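Niskanen Black Gloss Enamel for Stoves, Planters and Yard Furniture

Item 107. Sold by the can, with a stir stick tucked under the label.

We've carried this enamel since we opened the shop in Prulcombe, and it's still the one I reach for when a customer brings in a tired old garden urn and asks if there's any hope for it. (There nearly always is!) It brushes on thick, settles down by itself if you leave it alone, and dries to a deep, glassy black that people keep wanting to touch.
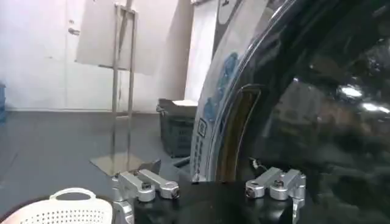
Two coats will do for most pieces, and I'd ask you to wait overnight between them, however good the first one looks at suppertime. Curves are where a high gloss earns its keep. A rounded black surface as shiny as the big one in the photo throws back every bit of light in the room, so sand out your scratches and drips before the last coat, or they'll catch your eye forever after. Flat panels are more forgiving.

Wipe your piece down with mineral spirits first. Yamila Salinas at our counter swears by old cotton T-shirts for this, and I've come around to her way of thinking.

Not for use on cookware or inside a firebox. Please keep the can from freezing; we stop shipping north in November and start again in spring. Questions about color matching go to Wondimu Gebru, in most afternoons except Thursday.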